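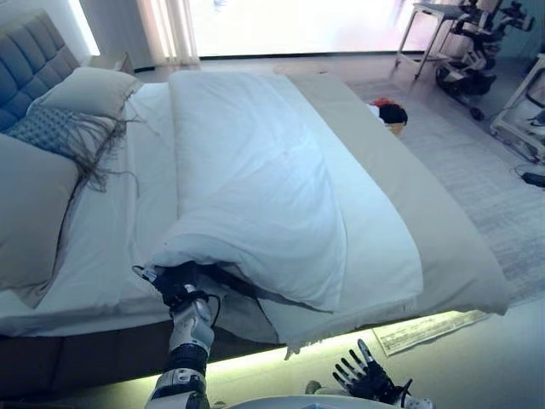 **Incident observer, household robots (two openings)**
Stirholm test rooms, Zekbridge. Hourly, day shift, six-month contract with a review at the end.

We make beds with robots. More precisely, we try to, and lately one of the robots has failed in a way our own paperwork said it couldn't. We are hiring two people from outside the robot business to stand in the room, watch, and write down what happens before an engineer has had a chance to explain it.

If you think a bed is a silly thing to send a humanoid after, you may fit in well. I have been on this project since it was a slide deck, and I'm still not convinced. A duvet has no fixed shape, it hides whatever is under it, and it hangs over the side of the mattress where a hand has to go down near the floor to deal with it. The sales material for our Totard software calls this "a solved manipulation task." I've asked for that line to come down.

**What happened**

In July a robot had a corner of a duvet pinched in one hand and was lifting it to straighten the fold. The operator saw that the cover had caught under the mattress and pressed the stop. The arm stopped. The hand did not open, which was correct, because it's set up to hold its grip on a stop so that it won't drop things. Then the stop was released, and the arm resumed the lift from where it had left off instead of waiting for a new command.

By then a technician had reached in to free the fabric. The cover pulled tight around her wrist and dragged her forward onto the edge of the bed. She had a sprain and a bad bruise, and she was off work for three days. She's back now, and she helped write this posting.

The log for that session has a gap of 40 minutes. The first report blamed "operator procedure." The second blamed the hand firmware, which comes from Grasso. Grasso disagrees, and I can't say they're wrong. My own view is that a stop button you have to be careful about un-pressing isn't much of a stop button, and that we would have caught this sooner if anyone in the room had been paid to be suspicious.

**Where things stand**

Resume-after-stop has been disabled on every unit we run. A released stop now leaves the robot idle until somebody sends it home by hand. We've tested this and it has held up so far. I wouldn't read too much into "so far," and neither should you.

Nobody reaches into the fabric while an arm has power. That rule already existed. It was on page 11 of a document that people signed without reading, so it's now also on the wall.

The missing log is still missing.

**The work**

- Watch bed-making runs from behind the floor line, on your feet, for most of a shift. You get a chair between runs.
- Keep a written record as it goes: which hand was holding what, when a stop was pressed, when it was released, what moved afterward. Plain words. "It yanked" is fine.
- Carry your own stop and use it whenever you like. You won't be asked to justify a stop on the day, and stops aren't counted against anybody's targets.
- Reset the room. Strip the bed, rumple the covers, put the pillows and cushions back where the run sheet says, fold the runner over the foot. It's dull, and you'll do it many times. Power is off and the key is in your pocket while you do it.
- Check the floor beside the bed before each run. Mats and cables count.
- Sit in on the Thursday fault meeting and read your notes aloud before the engineers present theirs.

You will not drive the robots, train them, fix them, or appear in any promotional video. If somebody from marketing asks you to smile next to one, send them to me.

**Who we're looking for**

Somebody who has done physical work around equipment or around people and has opinions about how it goes wrong. Hotel housekeeping is the background I'd most like to see. Hospital laundry, warehouse work, home care, stage crew, and machine shop are all good too. If you've made beds for a living you know more about this job than most of the people who designed for it, and I would like that in the room.

You need to write clearly in English, be able to stand for long stretches, and be willing to contradict a person with a doctorate while they're mid-sentence. No degree required. Please don't tell us you're passionate about the future of robotics. It won't disqualify you, but it won't help.

One thing we can't work around: you must be able to see the hands and the hem of the covers clearly from the floor line, with glasses or contacts if you wear them.

**What we can't promise**

That the robots will be doing this in anyone's home by the end of your contract. I've seen the schedule and I don't believe it.

That the cause of the July fault will be settled. There are two accounts of it and each is convenient for whoever wrote it.

That you won't be bored. A run where nothing goes wrong looks a lot like a slow person making a bed, and the hard part is still paying attention late in the afternoon when it has gone fine all day.

**Reporting line**

Observers report to me and not to the Totard team lead. Your notes go into the record as written. Engineers can attach a reply but can't edit them, and if one asks you to soften a sentence I'd like to know the same day. The same goes if I ask you.

**How to apply**

Send a page, no more, describing a time a machine, a tool, or a procedure did something it wasn't supposed to do, and what you did next. It's fine if what you did was nothing. Skip the cover letter. A resume is useful only for dates and a phone number.

People we like on paper will be invited to watch a morning of runs, paid at the full rate, and to hand in their notes at the end. We'll compare them with ours. Bring closed shoes and leave loose sleeves and lanyards at home.

Questions before applying are welcome, including rude ones. Address everything to Ettore Dal Bello, Stirholm test rooms, Zekbridge. I read the mail myself, usually after 5 p.m.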